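Food Service Studies | Research Papers
November | By Trevor Blackburn and Aishwarya Annamalai
8 min read

3. Service Ware and the Length of the Coffee Break

3.1 Background

The short break is among the least studied parts of the working day. Employers set its length in policy, but staff decide in practice when it has ended, and they often do so by finishing a drink. Earlier sections reviewed the literature on rest and attention. The present section turns to the vessel in which the drink is served and asks whether it has any bearing on how long people remain seated.

The study was carried out in the staff dining rooms of four workplaces in Kivside, all supplied by the same caterer, Clullero. Each room had used lidded paper cups for several years. Over five weeks, paper was replaced with metal ware during the morning service only. The afternoon service went on as before and served as a comparison. 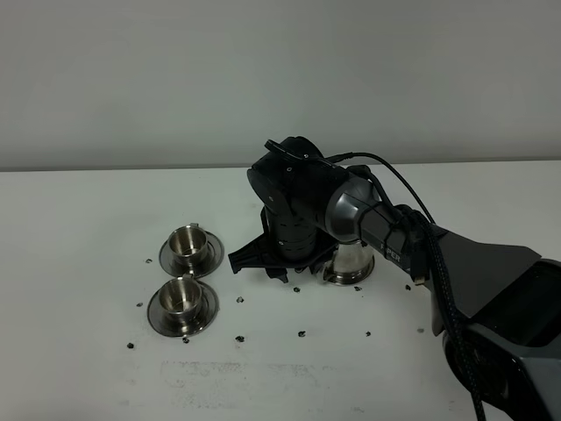 Breaks taken with a lidded cup tend to be portable, and a portable break is easily cut short. Staff in our early interviews spoke of carrying coffee back to the desk almost without deciding to. A cup that comes with a saucer is harder to walk with, and this was the main reason for choosing it. The type in question is a short, straight-walled stainless steel cylinder with a small flat handle, and each cup has its own rimmed metal saucer. It has no lid, and most people who picked one up looked for a table.

A total of 72 employees agreed to take part. They kept a simple diary, noting when they sat down, when they left, and whether they had spoken with anyone outside their own team. Participants were told that the study concerned breaks in general. The purpose of the change in cups was explained after the final week.

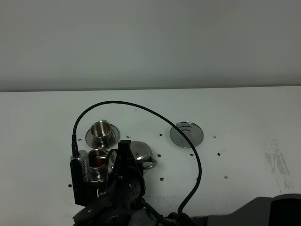 Figure 1. Stainless steel service ware on a white tabletop. The saucer has a raised rim and is wider than the cup.

Portion size was held constant at 200 milliliters in both services. Where a participant asked for a refill, the second drink was recorded as part of the same break. Tea drinkers were included on equal terms, although they were few in number and their entries are not reported separately.

3.2 Findings

Morning breaks grew longer at three of the four sites. The change appeared in the first week and held through the last, which suggests that novelty alone does not explain it. At the fourth site, the Rai building, there was no clear change. The dining room there is on a different floor from most of the offices, and staff who made the trip had usually planned to sit down in any case.

Diary entries also pointed to more conversation across teams. We treat this result with care. People who stay longer have more chances to talk, and the diaries do not allow the two effects to be separated. Several participants wrote that they had stayed because someone else at the table had not yet finished.

Not all comments were favorable. Some participants disliked drinking hot coffee from metal, and others found the cups noisy when set down. Kitchen staff reported more washing but less trash at the end of the shift.

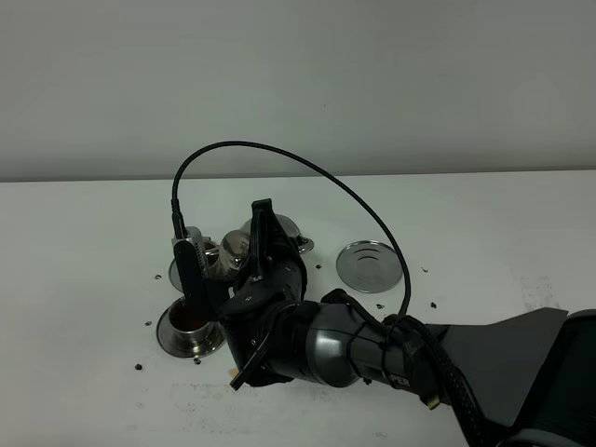
3.3 Limits of the Study

The sample was small and drawn from one town. Diaries depend on memory and goodwill, and entries became shorter toward the end of the period. It is also possible that staff who enjoy a long break were more willing to join a study of breaks — a problem common to most research of this kind.

We did not measure output, and no claim is made that longer breaks improved or harmed it. Supervisors at two sites asked for such a measure. It was left out by agreement with staff representatives before the diaries were handed out. 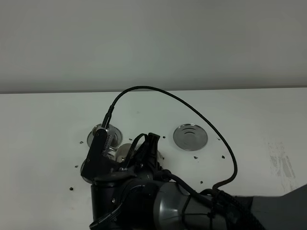

Aishwarya Annamalai
Lead Researcher, Workplace Dining Study

Further work should test ceramic ware under the same conditions, so that the effect of the material can be told apart from the effect of the saucer. A winter study would also be useful, as the diaries show that some staff took their drinks outdoors on mild mornings. Clullero has agreed to keep metal ware in use at two of the sites, and diary keeping will resume there once new participants have been enrolled.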